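3.2 Counter height and kitchen layout in the Forncombe homes

Of the 2,102 survey forms sent out, almost 200 came back with the counter section filled in. Fewer than hoped. We dropped forms with no height given, and forms where the height was clearly in the wrong unit. Remaining heights were entered by hand (Hidayat) and checked a second time (El Fassi).

Main result – people over 80 wanted lower counters than the ones they had, and wanted more clear surface next to the stove. Younger people mostly asked for storage. Same pattern in Ikier, though the sample there is small and we would not lean on it. Renters and owners gave much the same answers, which we did not expect given Ahn's earlier work on rented flats.

Surface material came up more then we planned for. The form had only one question on it, near the end, and many people wrote in the margins. Stone was liked for looks and disliked for noise, cold and weight. Several respondents said they put a towel down before setting out dishes. Light colors were preferred by people with poor eyesight, but only when the cabinets below were darker. Glare from windows was the usual complaint. A wide counter with a light marble top, of the general sort in Figure 3, was often named as the thing people would pick if cost were no issue.

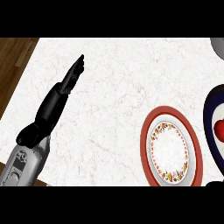

Figure 3. Light marble countertop, computer rendering.

Cost was an issue for most of them. Where a kitchen had been redone, the counter was usually the last item chosen and the first one cut back. Height was hardly ever discussed with the fitter. In the Salon interviews (January, see 3.4) two people said they had asked for a lower counter and been told the dishwasher would not fit under it. Worth following up – we did not ask about appliances at all, a gap in the form.

Limits. Self-reported heights, measured with whatever tape was in the house. No check on shoes or slippers. Left-handed respondents not seperated out. The form was closed on 12/15/19 and late returns were not added, so the oldest group may be a little under-counted.

3.3 Reach and upper cabinets

Reach was scored from the same forms, using the highest shelf the person said they used every day.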